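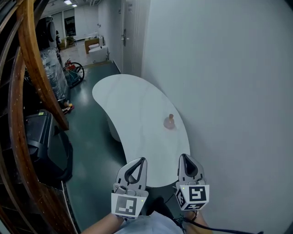

*Last changed: August, 16:20*

**Ticket:** Right gripper, intermittent loss of tracking
**Unit:** Floveck hand-held pair, Venstead site
**Status:** Open, under observation
**Priority:** 4

**Reported fault**

The operator reported that the position of the right gripper jumped during bottle handling at the white table. The left gripper was not affected. The fault appeared after nearly 4,000 cycles on the present finger pads and was logged on three separate runs.

**Checks carried out**

1. Indicator lights: green on both grippers.
2. Marker cubes: printed faces cleaned with a dry cloth. The cube on the right gripper could be turned slightly by hand. The left cube was firm.
3. Cable, right gripper: connector reseated at both ends. No damage found to the outer cover.
4. Finger pads: no wear beyond the limit given in the Masson service sheet. Not replaced.
5. Table: the top is glossy and gives a faint reflection of the bottle. Noted for reference - no change made.

**Action taken**

The mounting screws of the right marker cube were removed, cleaned and refitted. The offset between cube and finger pads was then measured again and saved to the unit. The former offset file has been kept under the Trollalen project folder.

**Result**

A set of 20 pick-and-place runs was completed with the small bottle. One short dropout was recorded in run 5, with the right cube turned away from the camera. No jumps in position were recorded.

**Outstanding**

- Spare mounting screws to be ordered for both cubes.
- Cable to be swapped with the left side if the dropout returns.
- Operators are requested not to lift the right gripper by its cube.

The ticket remains open until the next scheduled service.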